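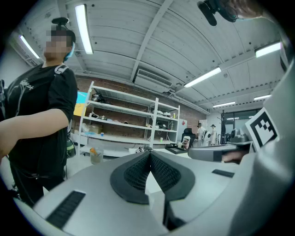

How often do the soft fingers on the hand-held gripper need changing?

Whenever the diamond pattern on the inner faces has worn smooth at the tips, or the fingers stop meeting in a clean V when you close them. Check both before every session and go by what you find, whatever the calendar on the wall says.

Notebook, 23rd May, gripper bench

Writing that at the top as I've been asked it by just about everyone, and I'd like to be able to point at a page! The rest of this is what I did to the Prothero gripper today, mostly so that I can find it again in September when I've forgotten the lot.

Started with the fingers. The left one had gone shiny right at the tip, in the patch where everything gets pinched, and it was letting cups slide. You could pick something up, carry it half the way over and then watch it slowly turn round in the grip. I blamed my own hands for most of last week (I do squeeze unevenly, Osian Gittins has told me so more than once) but I swapped left for right and the slip went with the finger. So, worn finger. Should have tried that first.

Changing them is easy enough once you know the trick. Open the gripper fully, put the small wedge in to hold it there, then work the old finger off from the heel. Not from the tip! The tip will stretch for ages and then let go all at once and you'll punch the bench. I put both new ones on as a pair even though the right one had a bit of life left. A new finger against an old one closes off centre and you spend the whole day chasing it. The old right one is in the bag marked "spare, tired" in the top drawer.

The new pair is from the Grirkolberg batch, mould 476. Please write the mould number in here when you fit a set. The batch before had a slightly softer edge and it felt quite different in the hand, and when I went back to work out which sessions had used it I couldn't, as none of us had noted it down, me included.

Wiped the new fingers with a damp cloth and left them to dry properly. There's a bit of a powdery film on them out of the bag, and until it's off they're more slippery than the worn ones, which had me swearing for a while. No solvent. The stuff in the yellow bottle makes the rubber go tacky and then it picks up every bit of fluff in the building.

Next, the black pads on the housing. The long ribbed one was lifting at one end. I peeled it back as far as it wanted to come, cleaned off the old glue with a fingernail and a lot of patience, and stuck it down again with the thin tape. Held it under a clamp through lunch. It feels solid, but have a poke at it before you start tomorrow and tell me if the end has come up again. I didn't touch the narrower pad on the other side.

Then the marker. This is where I lost most of the afternoon. Nustik was losing it every time the gripper was tipped past a certain angle, and I was convinced it was the lights, so I went round turning tubes on and off and annoying everybody. No difference. What I found in the end was a smear of something across the black border, most likely glue off somebody's thumb (mine, I expect). Cleaned it with a dry lens cloth and tracking came straight back. It still drops out now and then if you wrap your hand too far along the handle and cover a corner, so keep your fingers tucked round the underside of the grip.

If the print needs replacing, don't just run it off on the office printer. It comes out glossy and the glare kills it. There are matt ones in the flat folder, already trimmed, and they want to go on square to the edge of the casing with no bubbles. A bubble you can barely see with your eye is enough to put the position out. Run the Nustik check after any change to the marker, even if all you did was press a corner back down.

Zeroing, for whoever does it next:

Close the gripper gently, with nothing between the fingers, and let them just touch.
Press zero in Nustik and wait for the reading to settle.
Open fully, close again, and look at the reading. Anything up to 2 is fine.
If it's over, squeeze and release 10 times to bed the fingers in, then zero again.

Don't squeeze hard when you zero. The fingers are soft, so they'll happily squash past each other and you end up with a closed position that you only ever reach by crushing things. I did precisely this the first time and then wondered why every paper cup came out flat.

I got 2 on the first go today and left it there. Could have fiddled it lower but it would only drift back.

Cleaned the recess under the fingers as well, with the soft brush. Crumbs in there, plus a bit of tape backing. Can we please not eat over it.

Things still to do, in no order at all. The trigger feels a touch gritty on the way back and I haven't had the shell off to see why. Might be more crumbs, might be the spring. I don't want to open it on my own, as the last time the spring went under the shelving and stayed there. Osian, are you about on Thursday? Also I've asked the Sturitberg workshop whether they can do us a proper finger wedge in place of the one I whittled out of a bit of pine, and I'm waiting to hear.

Fingers need reordering too. I've left the form half filled in on the bench because I couldn't remember the delivery code. If you know it, just write it in and send it off.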